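Responding to a Snagged Cable on the Hand-Held Grippers
Station guidance, Brakar handling laboratory. Revised 25 April 2019.

This page sets out the steps to be followed when a gripper cable catches during the pouch and packet exercise. It applies to operators and to the person supervising the station. 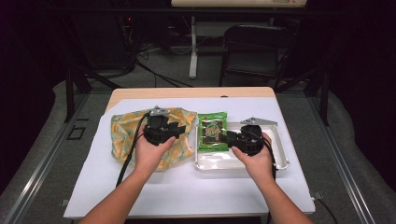
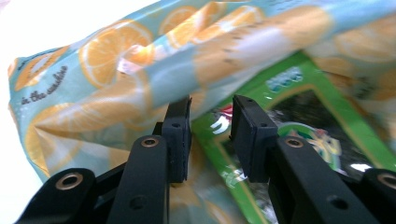

Pouch and packet work with the grippers: the station from the operator's side, then a close view of the fingers at a patterned pouch.

Background

In July an operator reached across the table while the right-hand cable was caught on the table edge. The connector was pulled partly out of its socket and the jaw position reading froze, although the jaws continued to move. The fault went unnoticed for 124 recordings, all of which had to be withdrawn. The review by Hanne Mikkelsen led to the procedure below.

Signs of a fault

The jaw reading on the monitor stays the same while the jaws open or close.
One gripper feels heavier or resists when it is moved away from the body.
The message "Link 5" appears in the Onishi logging window.

What to do

1. Stop the exercise and hold both grippers still. Do not pull against the cable.
2. Say "stop" clearly, so that the supervisor can end the recording.
3. Open the jaws and release any pouch or packet. If the fabric is caught between the pads, ease it out by hand once the supervisor has switched off the gripper supply.
4. Put down both grippers, then follow the cable from the gripper to the floor and free it where it has caught.
5. Check the connector. If the collar is loose or a pin is bent, the gripper must be taken out of use and labelled.
6. Restore the supply and open and close the jaws fully. The reading should return to 40 when they are fully open - any other value means that the gripper needs to be calibrated again.

Reporting

Enter the fault in the station log with the number of the last good recording. Damaged cables are replaced under part number 840, held in the Cenico store. Questions should be addressed to Tatiana Vávra.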